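Grasp by Grasp
Inside the Prudley data room

A policy that learns to pick things up needs examples of picking up. Prudley collects them with one arm, a paper-walled bin and a set of toys.

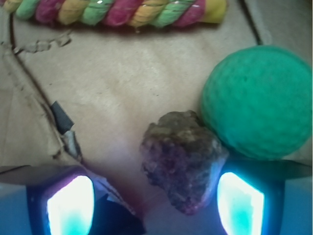

Each episode is one attempt, logged from approach to release. Operators aim for around 700 a week – failed grasps included. 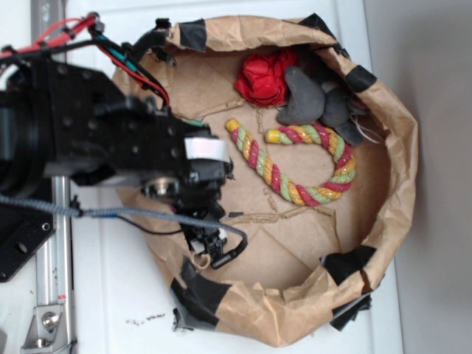 Issue 6

The wrist view carries the finger pads, lit from within. Rope deforms; a rock does not. Both go into the Cletetska set.
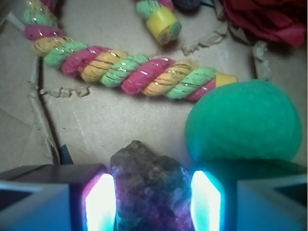 What Gets Thrown Out

Episodes with 3 or more dropped camera readings are deleted on Wednesday.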